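Taller de reseña literaria. Apuntes de la sesión 5: la novela histórica y el lector que llega sin contexto

Materiales: Rirnbridge, novela de Hui-mei Hung. Se trabaja con la primera parte y con el capítulo final.

1. Punto de partida

Quien reseña una novela histórica suele cometer uno de dos errores. El primero es contar la época en lugar del libro: tres párrafos sobre el comercio fluvial y una frase sobre los personajes. El segundo es tratar la época como un decorado y hablar solo de la trama. En los ejercicios de octubre aparecieron los dos, a veces en la misma página.

2. Resumen mínimo de la obra

Rirnbridge sigue a la familia Tshabalala, comerciantes de telas en una ciudad portuaria, a lo largo de dos generaciones. El padre compra a crédito un almacén que no puede pagar. La hija menor, Ravard de casada, hereda la deuda y también las cartas que la explican. Hung alterna la narración en tercera persona con fragmentos del libro de cuentas.

Para la reseña no hace falta más argumento que este. El contenido de las cartas no se revela.

3. El libro de cuentas como voz narrativa

Los asientos del libro son breves y secos. En el capítulo 7 se anota una partida de 3000 varas de lino y, en la línea siguiente, el entierro de un hijo, con el mismo tipo de letra y sin comentario. Conviene citar este pasaje o uno parecido. Una cita bien elegida demuestra el procedimiento mejor que un adjetivo como «sobrio» o «contenido».

Preguntas para comentar en grupo:
¿Quién lleva las cuentas en cada parte?
¿Qué gastos dejan de anotarse después de la boda?
¿En qué momento el lector sabe más que la hija?

4. Los objetos y su precio

La novela presta mucha atención a lo que se vende: cómo se cuelga, cómo se apila, quién lo toca antes de preguntar cuánto vale. El crítico debe distinguir entre inventario y descripción. El inventario acumula nombres; la descripción elige un objeto y lo relaciona con alguien. En la primera parte abunda el inventario, y esa abundancia se puede señalar como defecto si se argumenta. 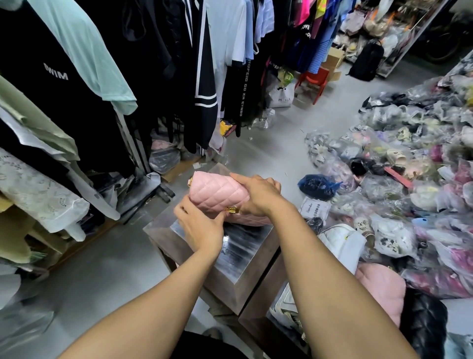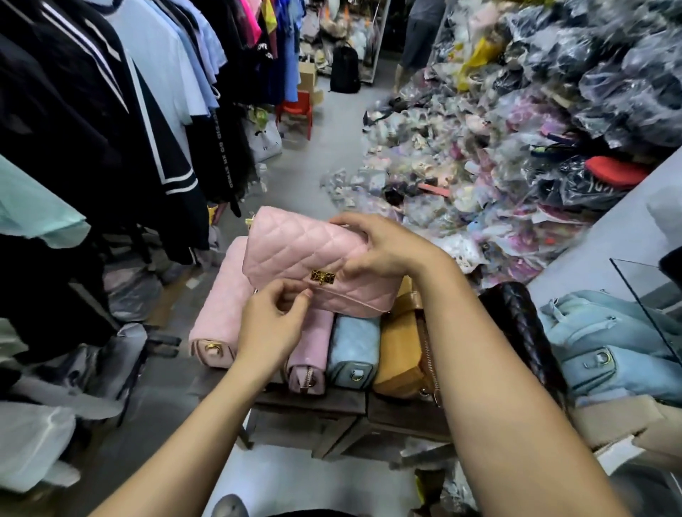 Bolso rosa acolchado con herrajes dorados, en un puesto de ropa y accesorios.

5. Comparación con Brurnov

Brurnov, la novela anterior de la autora, tiene 700 páginas y un solo narrador. Se puede mencionar en una frase, siempre que sirva para explicar el cambio de método. No es obligatorio haberla leído.

6. Entrega

Reseña de dos páginas, a doble espacio, con título propio. Debe incluir una valoración razonada, al menos una cita textual con número de página y una objeción. Las reseñas sin objeción se devolverán para su revisión. Fecha límite: 23/12/22. Se entrega en papel o por correo, en un único archivo con el apellido en el nombre.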